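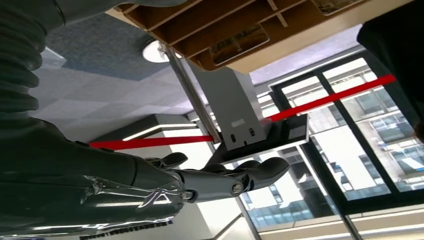 Stirkoden open shelving unit by Olero - my review after eight months

Price paid: 831, with delivery
Bought from: Mororness, the online shop
My rating: good, with some complaints

I was looking for an open shelf for a long time. My old one was a Lobo, made of particle board with a white surface, and it served me well until I put the heavy books on it. After one winter the boards were hanging in the middle like a hammock. I wanted real plywood this time, and I wanted compartments with proper dividers, so the things do not fall over each other. The Stirkoden was the only one I found in the size I needed that did not ask for a carpenter's price.

English is my third language, so please forgive me if I call some parts by the wrong name. The manual did not help me much with this, and I will come to it.

Delivery and unpacking

The unit came in three flat boxes. Each one can be carried by one person if the stairs are not narrow, but mine are narrow, and I asked a neighbor to take the other end. The boards were packed in brown paper with cardboard on the corners. One corner protector was crushed and the board under it had a small dent. I wrote to Mororness and they offered me a new board or a little money back. I took the money. The dent is now on the side toward the wall and I have forgotten which board it was.

The screws are in paper bags with a letter on each bag. The letters are not the same as the letters in the manual. Bag C is called bag D in the drawings, and bag D is called E. When you know this, it is fine. When you do not know this, you lose an evening.

The material

The boards are 18 mm plywood in a light color. The edges are left open, so you see the layers, and I like this very much. The faces are sanded well and there is a thin coat of matte lacquer on them. The edges have the lacquer too, but in my opinion not enough of it. On the two lowest dividers I felt a roughness when I passed my hand along the front, and a wool sweater would catch on it. I used fine sandpaper and a little furniture wax, and it took me less time than making coffee.

The underside of the boards deserves a separate word. With cheap shelves the underside is often ugly: gray, or with stamps from the factory. If you put your shelf high, or if you have a chair nearby like I do, you look at the underside every day. On the Stirkoden it has the same finish as the top. I did not find this written anywhere in the product page and I think Olero should write it there.

Assembly

I assembled it alone in one long afternoon. The dividers slide into grooves, and then a screw goes from the outside. The grooves are cut with precision. Two of them were very tight and I needed a rubber hammer with a cloth around it. Do not use a metal hammer, the plywood layers will open at the edge.

You must decide before the assembly where you want the tall compartments and where you want the small ones. It is possible to change it later, but then you need to lay the whole unit on its back and take out half of the screws. I changed it once, in April, when I bought a bigger radio. I do not plan to do it again.

The manual shows the order of steps with drawings only. Most drawings are clear. Step 8 is not clear. It shows the back rail going in, and it looks as if the rail goes flush with the edge, but it must sit a little deeper. If you put it flush, the unit will not stand straight against the wall. I noticed it only when everything was finished - so please look at this step twice.

The tool in the box is a small hex key. Use your own driver with a longer handle, your wrist will thank you.

Fixing to the wall

Olero gives two metal angles for the wall, and screws, but no plugs. I understand that every wall is different. Still, a short note about which plugs to buy would be useful for people who do this once in ten years. My wall is old brick with plaster on it, and half of the plaster came out with the first hole. I repaired it and moved the angle to the side. The unit is heavy even when it is empty, and I would not leave it without fixing, also when there are no children in the home.

Daily use

The open compartments are the reason to buy it. There is no back panel, so you can take a cable through wherever you want, and light comes through when the unit stands as a partition. The other side of this is dust. You will clean it more often than a closed cabinet. I use a wide dry brush, and the smooth surface makes this easy.

Books stand well in the smaller compartments. In the big ones I keep magazines lying flat, a basket with wool, and the radio. The boards have not bent at all, and I did test them with the heavy art books which destroyed my Lobo.

For framed pictures it is nice but you have to be careful. A frame leaning inside a compartment has nothing behind it, so it needs a divider at its side or it can slide backward. I put two small rubber dots under each frame and they stay. Olero sells a wooden stop for this purpose. I find it too expensive for a piece of wood, and the rubber dots do the same work.

Sound: if you place a speaker in it, the divider next to the speaker will make a small buzz with low music. A piece of felt removed it.

The color became a little warmer with time, on the side near the window more than on the other. I knew that light wood does this and I do not mind. If you want both sides to stay the same, do not put it across from a south window.

What I do not like

The bags with wrong letters. For this price it should not happen, and Mororness told me they knew about it already.

The feet. They are plain plastic discs and cannot be adjusted. My floor goes down toward the door, and I had to put thin cork under two of them. A Lobo costs much less and has feet that turn.

The smell of lacquer was present during the first week. I slept with the window open. After this it was gone.

Would I buy it again

Yes, but I would wait for a discount, and I would ask the shop for the newer manual before I open the bags. Mororness has it as a file and sends it if you write to them. For light things only, such as plants and small boxes, the Lobo is enough and you can keep the difference. For books, take the Stirkoden, and buy the cork for the feet on the same day.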